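Offene Türen in der Flirkcombe-Halle: Besuch bei den Greifern von Sketside

Wer am Nachmittag des offenen Hauses im April ein wenig Zeit mitgebracht hatte, der wurde bei Sketside reich belohnt. Schon kurz nach 14 Uhr war der Flur vor der Werkstatt voll, und Ludger Heitmann, der die Gäste mit Kaffee und viel Geduld empfing, musste die erste Führung gleich teilen, damit jeder etwas sehen konnte.

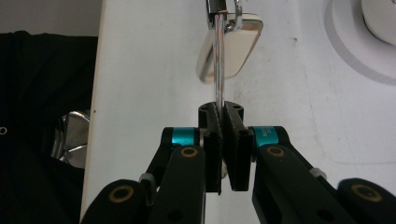
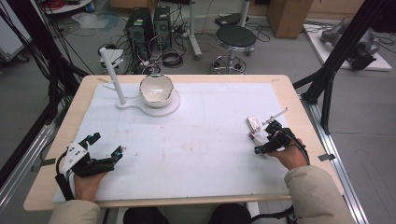
Gearbeitet wird mit Greifern, die in der Hand geführt werden.

Das Vorhaben, um das sich an diesem Nachmittag fast alles drehte, trägt den schönen kurzen Namen Cele und beschäftigt das kleine Team in der Flirkcombe-Halle nun schon seit dem vergangenen Herbst. Roboter sollen dabei Handgriffe lernen, die uns im Haushalt so selbstverständlich geworden sind, dass wir sie kaum noch bemerken, und gelernt wird von Menschen, die diese Handgriffe vormachen. Harpreet Lachance, die das Projekt leitet, hat für die Vorführungen bewusst Schwieriges ausgesucht. Der dünne, blanke Metallstab, den die beiden schwarzen Fingerbacken auf dem ersten Bild zwischen sich halten, gehört dazu: Er ist glatt, er spiegelt, und er bietet wenig Fläche zum Zupacken. »Mit einem Holzklotz kann man Besucher schnell beeindrucken«, erzählte sie mit einem Lachen, »aber mit etwas Glänzendem lernen wir mehr.« Auch das weiße Papier auf dem Tisch, mit Klammern am Rand gehalten, trägt seine Spuren vom Üben, und das Team wechselt es nach ihren Worten erst dann, wenn es sich zu wellen beginnt.

Besonders lebhaft wurde es, als die Gäste selbst an den Tisch durften. In jeder Hand einen Greifer, so lautete die Aufgabe, und dann bitte etwas aufnehmen und an einer anderen Stelle wieder ablegen! Was bei Odair Quintana, der hier viele Stunden in der Woche vorführt, so mühelos wirkte, dass man es beinahe für Spielerei halten konnte, verlangte den meisten doch einiges ab. Ein pensionierter Uhrmacher aus der Nachbarschaft brauchte kaum einen Versuch und wurde dafür mit herzlichem Beifall bedacht, während der Verfasser dieser Zeilen den Löffel zweimal unter dem Tisch suchen musste. Quintana tröstete alle, denen es ähnlich ging: Er habe in seinen ersten Tagen nach 45 Minuten eine Pause gebraucht, und zwar für den Kopf ebenso wie für die Finger.

Im Nebenraum erklärte Tegwen Jarman unterdessen, was mit den Aufnahmen geschieht. Jede Vorführung wird angesehen, beschriftet und, wenn sie etwas taugt, dem Lernmaterial hinzugefügt. 60 verschiedene Aufgaben stehen auf der Liste, die sie an die Wand geheftet hat, vom Umrühren bis zum Einräumen einer Schublade, und 57 davon sind inzwischen mit einem grünen Strich versehen. Welche drei noch fehlen, wollten natürlich gleich mehrere Kinder wissen. Es sind das Falten eines Spannbettlakens, das Schälen eines gekochten Eis und das Zubinden einer Mülltüte, und für das Bettlaken gab es aus dem Publikum so viele gut gemeinte Ratschläge, dass Jarman sich einen Zettel holte und mitschrieb.

Auch kritische Fragen kamen zur Sprache, und es war angenehm zu erleben, wie offen darauf geantwortet wurde. Eine Besucherin, die in der ambulanten Pflege arbeitet, wollte wissen, ob solche Maschinen einmal Menschen ersetzen sollen. Lachance antwortete, sie denke eher an Leute, die nach einer Operation oder im hohen Alter eine Hilfe beim Abwasch brauchen, und sie räumte ein, dass es bis dahin noch ein weiter Weg sei. Emerson Fontes von der Firma Tutar, die das Projekt mit Bauteilen unterstützt, ergänzte, dass man lieber langsam und gründlich vorgehe. Die Förderung ist zunächst für 2 Jahre zugesagt.

Gegen 18 Uhr leerte sich die Halle allmählich, der Kuchen war da schon lange aufgegessen, und am Tisch übte noch ein Geschwisterpaar, das sich von seinen Eltern nur schwer zum Aufbruch überreden ließ. Im Herbst soll es eine weitere Führung geben, dann auch mit einem eigenen Rundgang für Schulklassen. Anmeldungen nimmt Ludger Heitmann am Empfang von Sketside schon jetzt entgegen, und wer noch einen guten Einfall zum Spannbettlaken hat, darf ihn dort gern hinterlassen.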